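How to Clean Painted Kitchen Cabinets Without Wearing Off the Finish

Kitchen cabinets collect a thin film of cooking grease long before they look dirty. The film holds dust, and the dust turns into the gray, sticky layer you feel along the tops of the doors. Most of it will come off with dish soap and patience.

What you need

Two buckets or large bowls
Dish soap
Three or four microfiber towels
An old soft toothbrush
Baking soda for stubborn spots

Skip scouring pads, ammonia and anything sold as an oven cleaner. They dull painted finishes and can soften older paint.

Before you start

Test your soap mix on the inside of one door and let it dry. If color comes off on the towel, stop and use plain water only. Clear the counters and put an old sheet down if your floor stains easily.

Step 1: Dust first

Wipe everything with a dry towel, starting at the top. Dust that gets wet turns to paste and settles into the corners of the panels.

Step 2: Wash

Fill one bucket with warm water and a small squirt of dish soap. Fill the other with plain water. Wring the towel until it no longer drips, then wash one door at a time. Work from the bottom up so dirty drips don't leave streaks on a dry surface.

Step 3: Clean the panel edges

Raised panels have a groove all the way around, and that is where the grease sits. Go around it with the toothbrush, then wipe. For spots that won't move, mix baking soda and water into a thin paste, leave it on for 2 minutes and rub lightly with a fingertip under the towel. 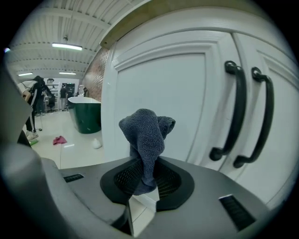 Step 4: Rinse and dry

Go over each door with plain water and dry it right away. Pay attention to the bottom edge, where water collects and gets into the wood. Leave the doors open for an hour before you close them.

How often

Wipe around the handles and near the stove once a week. The full wash can wait for twice a year - I do mine in the spring and again in the fall. A kitchen with 18 doors takes me most of a morning.

Wash the towels separately and leave out the fabric softener. It coats the fibers and they stop picking up grease.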